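Search topics Go

Pesonen staking – anyone still in?

hasden49
I put 700 into Pesonen in December and I'm down by about half. Everyone says spread it over several coins, so I've now got Clider too.

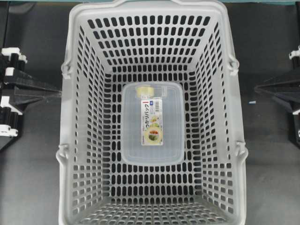
Spreading only helps if the coins don't all drop together, and yours do. I did the same and my savings went out like water through that grey basket with slots in every side and the bottom too. I'd keep cash – Siiri Hakala

drerfan
Disagree, Siiri. I've bought a bit every month and I'm fine with red numbers.
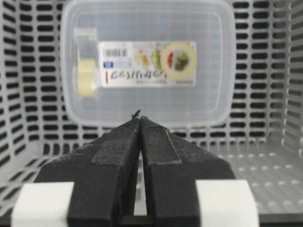 My average price is well under what I first paid, so a small bounce gets me level. Selling now just locks the loss in.

hasden49
Level when, though? The lock-up is what bothers me.

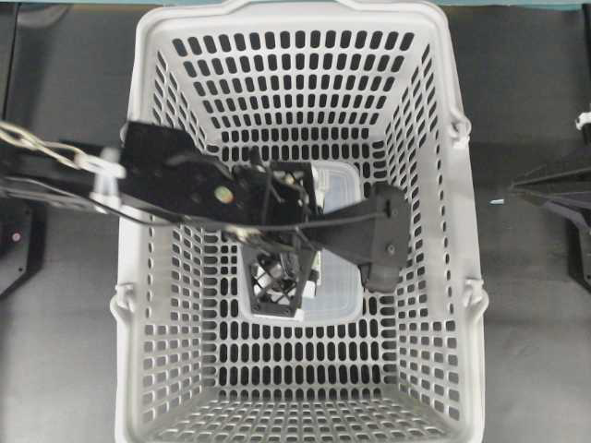

Re: lock-up dates
drerfan
Check your wallet page, mine says Tuesday, June 6, 2023.

Recent topics
Drerkard wallet won't sync
Is 2,000 too much for one coin?
Hasden fees going up again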